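Leek thread. I picked some up at the Redolberg market on Saturday, August 10, 2024 and people asked how I cut and store them, so I'm putting it all in one place.

1/ Leeks and green onions get the same treatment from me. Rinse, shake, trim the roots, then board and knife. I use a plain light wooden board.

2/ The long green leaves are the awkward part. Lay them lengthwise on the board and hold them flat, or they roll under the blade.

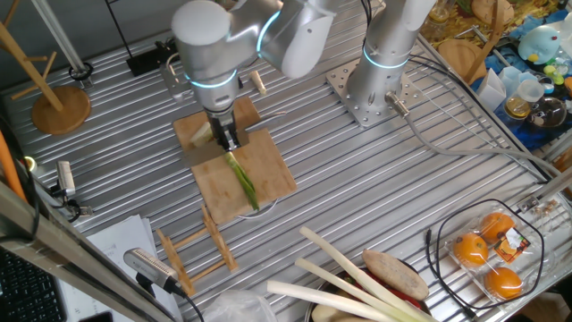
3/ Dirt hides where the leaves split from the stalk. Cut the stalk lengthwise down to the pale part and run water through it with the layers fanned open. I skipped this once in July and the soup was gritty.

4/ Keep the tough tops. Mine go in a freezer bag for stock. A full bag makes 4 quarts with an onion and a carrot. The Orkine stockpot I have is just big enough.

5/ For the pale end, cut short pieces first, then slice those thinner if the recipe wants it. Short pieces are easier to keep hold of. For soup I leave them as they are.

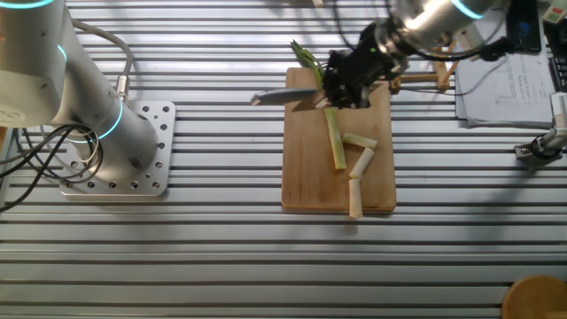
6/ Can you freeze the pale pieces too? They freeze fine if you dry them well and spread them on a tray first, but they go soft, so keep them for cooked dishes.

7/ Wash the board right after and stand it on its edge to dry. Green onion smell stays in wood. Salt and half a lemon takes most of it out.

8/ Soup tonight, with bread. The rest of the leeks are in the fridge, unwashed, and they should be good for 6 days.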